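サイト内検索 キーワードを入力 検索

学生プロジェクト報告書
双腕ロボットによる物品整理作業中の停止事故と、その原因について
提出日 10/07/2022

1. はじめに

私たちの班は、二本のロボットアームを使って、机の上の物を種類ごとに分ける作業を自動化するプロジェクトを行いました。制御プログラムの名前は「Evov」、物の位置を見つける認識プログラムの名前は「Nikham」です。どちらも班の中で作りました。この報告書では、完成した機能の説明は短くして、実験中に起きた一つの故障について詳しく書きます。私は留学生で、日本語の報告書を書くのは二回目です。読みにくい部分があるかもしれませんが、事実はできるだけ正確に書くように注意しました。

2. 作業の内容

机の上にテニスボールと缶を置きます。右アームが缶をつかみ、持ち上げて、机の端の決められた場所へ運びます。左アームは、その間にボールを一つずつ中央から遠ざけます。一回の作業をこの報告書では「試行」と呼びます。計画した試行は297回でした。

缶は立っている場合と、横に倒れている場合があります。倒れている缶は転がりやすいので、右アームのグリッパを真上から下ろし、両側からはさむ方法にしました。この動作では、手首が机に近くなります。それで、アームに沿っているケーブルの余裕が大切になりますが、最初の計画ではこの点を十分に考えていませんでした。 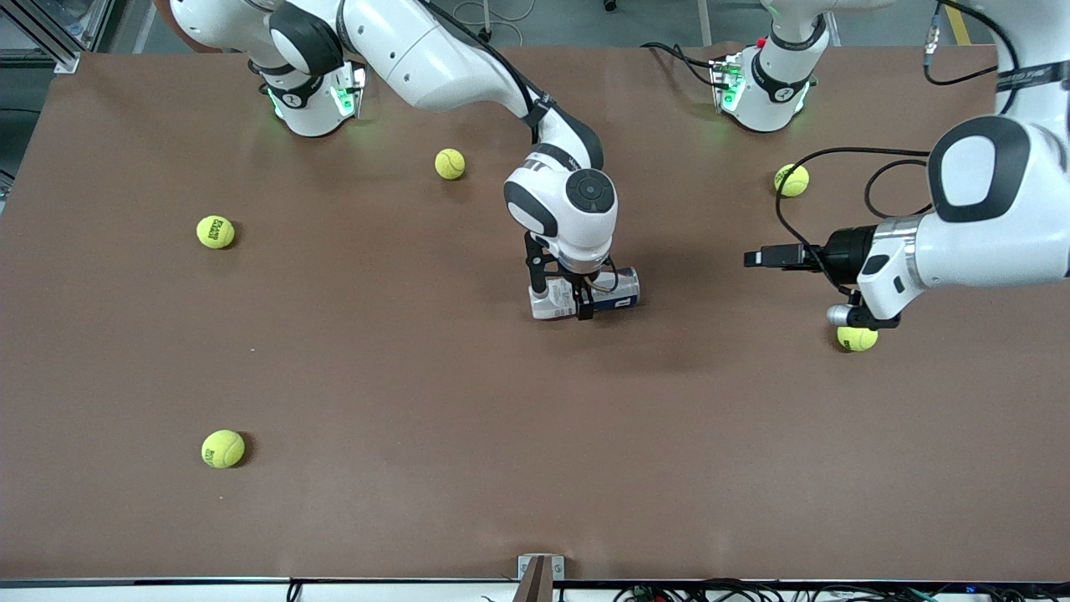

3. 起きた問題

39回目の試行で、左アームが急に停止しました。画面には通信エラーの表示が出て、グリッパの指は開いたまま動かなくなりました。右アームは停止の信号を受け取らず、そのまま缶を運ぶ動作を続けました。監視していた班員が非常停止ボタンを押して、全体を止めました。けがをした人はいません。缶は机に落ちて少しへこみました。

この問題には、二つの部分があると考えます。一つは、左アームの通信が切れたことです。もう一つは、片方のアームが止まったとき、もう片方が止まらなかったことです。安全のためには、二つ目のほうが重大です。もし、止まった左アームが右アームの通り道に残っていたら、衝突したと思います。

4. 原因の調査

4.1 ケーブル

電源を切ってから、左グリッパのケーブルを手で調べました。手首を横向きに回した姿勢で、ケーブルの輪が大きくたれることが分かりました。その姿勢から腕を引くと、輪が関節の角にひっかかり、コネクタが引っぱられます。コネクタの固定ねじの一つは、指で回るくらいゆるんでいました。

次に、ケーブルをつけたままで、同じ姿勢の変化を低い速度で100回くり返しました。ねじがゆるい状態では、通信エラーがまた発生しました。ねじを締めた状態では発生しませんでした。ただし、低い速度の試験ですから、実際の速度でも同じだとは言い切れません。

4.2 プログラム

Evovは、二本のアームを別々のプロセスで動かしています。各プロセスは自分のアームのエラーを見ていますが、相手の状態を見ていませんでした。設計書には「異常時は両腕を停止する」と書いてあります。しかし、実装されたのは非常停止ボタンの場合だけでした。通信エラーの場合の処理は、後で書く予定で、そのまま忘れられていました。これは私の担当の部分でしたので、反省しています。

ログを読むと、左アームのエラーが記録された後も、右アームへの命令は最大1000ミリ秒先の分まで待ち行列に入っていました。ですから、停止の信号を送るだけでは足りません。待っている命令も消す必要があります。

5. 行った対策

・ケーブルを手首の手前で一か所固定し、輪が小さくなるようにしました。固定の後、全部の関節を動かして、引っぱられないことを確認しました。
・コネクタのねじに合いマークを書き、試行を始める前に見ることにしました。
・両方のプロセスの状態を見る監視プロセスを追加しました。どちらかの返事がないとき、両方を止めて、待ち行列を空にします。
・再開するときは、人が画面で確認しないと動かないようにしました。
・手首を横に大きく回す姿勢を、動作計画の候補から外しました。そのため、机の右の端にあるボールは取りにくくなりました。

監視プロセスの試験では、動作中に左の通信線をわざと抜きました。右アームは缶を持ったまま止まり、缶は落ちませんでした。反対に右の線を抜いた場合も、左アームは止まりました。

6. 残っている課題

取りにくくなったボールについては、まだ良い方法がありません。机の位置を変える案と、左アームの取り付け角度を変える案があります。角度を変えると、座標の校正を最初からやり直すことになりますので、先に机の位置の案を試します。

また、落としてへこんだ缶は、Nikhamの認識で位置が少しずれることがあります。今は新しい缶に交換して試行を続けています。へこんだ缶でも使えるようにするかどうかは、12月の中間発表の前に班で決めます。

付録 停止後の確認手順（実験机にはってあるもの）

1) 非常停止ボタンを押したままにする。
2) 両方のアームの表示灯を見て、状態をノートに書く。
3) ログを保存する。保存の前に再起動しない。
4) ケーブルと合いマークを見る。
5) 二人で確認してから、ボタンを戻す。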